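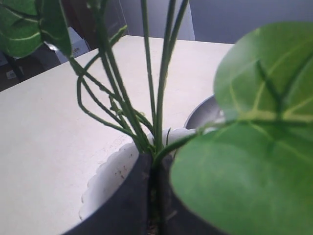

Figure 3. View from the wrist camera with the fingers at the base of the stems. The large leaf on the right hides part of the pot and part of the right finger.

4. Perception and control close to the plant

4.1 The problem of the last few centimetres

The planner described in Section 3 brings the arm to a pose before the plant, using the point cloud from the fixed camera. Until this pose the plant can be treated as one solid object with a safety margin. After it, this treatment is no longer useful. The fingers must enter the space between the leaves, and a margin which is large enough to protect every leaf would also forbid every grasp. In this section we explain how our software, which we call Gitska, handles the movement from the pre-grasp pose to the closing of the fingers.

Figure 3 shows the kind of view which the software has to work with. The stems are thin and smooth and have almost the same colour as the leaves. Some of them go nearly straight up, while others bend to the left in wide arcs before they come back. One broad leaf fills most of the right side of the view. A depth estimate taken from such a view is dominated by the leaf, and the stems, which are the real target, give only a few valid depth points each.

In our first version we used the nearest depth value inside the target region to stop the approach. This was a bad choice. When a leaf came into the region, the controller believed that it had reached the stems and closed the fingers too early. We therefore separated the question "how near is the closest surface?" from the question "where is the base of the stems?", and the two are now answered by different modules.

4.2 Labelling of plant parts

The segmentation network gives each pixel one of five labels: stem, leaf, pot, gripper, or other. The label "other" takes everything which does not belong to the plant or the hand, so a metal bowl behind the pot or the table edge receives it without further distinction. We tried a separate class for the table and found no gain in the final grasps.

The training set has 992 labelled views. They were collected at two sites, Druvdale and Grakevdale, and the views from one plant were always kept together in the same part of the split. From these, 200 views were held back for testing. The labelling of stems took the most time. We asked the annotators to draw each stem as a line of constant width and to continue it behind a leaf only when both visible ends clearly belonged together. Where they were in doubt, the line had to stop at the leaf.

The gripper label deserves a remark. Since the wrist camera is fixed to the hand, one could expect that a constant mask is enough. For the free hand it is. Close to the plant, however, leaves may come between the camera and the fingers, as happens with the right finger in Figure 3. A constant mask then removes pixels that belong to a leaf, and the software forgets this leaf at exactly the moment when it is nearest. We keep the constant mask only as an outer limit. Inside it, the network decides for each pixel if it sees finger or plant.

4.3 Finding the base of the stems

The grasp point is placed low, where the stems come together above the soil. There the bundle is stiff and moves little when it is touched. Higher up the stems spread out like a fan, and closing the fingers pulls them against each other.

To find the base we fit a short line segment to each visible piece of stem and extend it downwards. The extended lines vote in a coarse grid on the plane of the pot rim. The plane itself comes from the earlier view of the fixed camera. Our first plants stood in pots with a round, smooth rim, and an ellipse fit to the rim was sufficient to correct this plane. With a wavy rim like the one in Figure 3 the ellipse fit becomes unstable, because the outline goes in and out several times and often only one side of it is visible. We now fit the plane to the depth points of the rim and ignore its shape completely. This is slower, but the same code works for all pots we have used.

Strongly curved stems give wrong votes. A stem which forms a loop to the side can send its line far outside the pot. Votes outside the rim are deleted, and each remaining vote is weighted by the straightness of its segment. If fewer than 3 segments remain, the module reports no result and the arm holds its pose until a new view is requested.

4.4 Approach and closing

The approach is divided into short steps. After each step the wrist view is processed again and the grasp point is updated by a simple filter, which trusts the new measurement less when the gripper label covers a large part of the stem region. In the final steps the base of the stems is mostly hidden by the fingers themselves. From this moment no visual update of the grasp point is accepted, and the controller follows the last stored value using the joint encoders only.

Leaves are handled by a cost and not by a hard limit. Contact with a leaf is permitted when the motion pushes along its surface, and it is punished when the motion pushes against its edge. The direction of the surface is estimated from the leaf pixels with valid depth. On glossy leaves the highlights produce holes in the depth image, and we fill them with a plane fitted to the neighbouring points of the same leaf. We are aware that a cupped leaf is not a plane. For the purpose of choosing a direction the error was acceptable in our tests.

Closing is controlled by the finger current. The fingers close at constant speed until the current rises above a threshold, then the controller changes to a holding mode with a lower limit. One threshold is used for all plants. A threshold learned per plant was considered, but it would need trial contacts with each new plant, and we wanted to avoid this.

4.5 Timing and implementation

All modules run as separate processes and exchange messages through the middleware Dương, which we also use for logging. The segmentation needs 40 milliseconds per view on the workstation, and this determines the rate of the whole loop. The voting step is short in comparison. If a segmentation result arrives after the next motion step has begun, it is thrown away and not applied late. In an earlier version late results were still used, and the grasp point made small jumps which were difficult to find in the logs, as each message taken alone looked correct.

The stored value of the grasp point is written to the log together with the view from which it was computed. The failure cases in Section 5 were sorted with the help of these records.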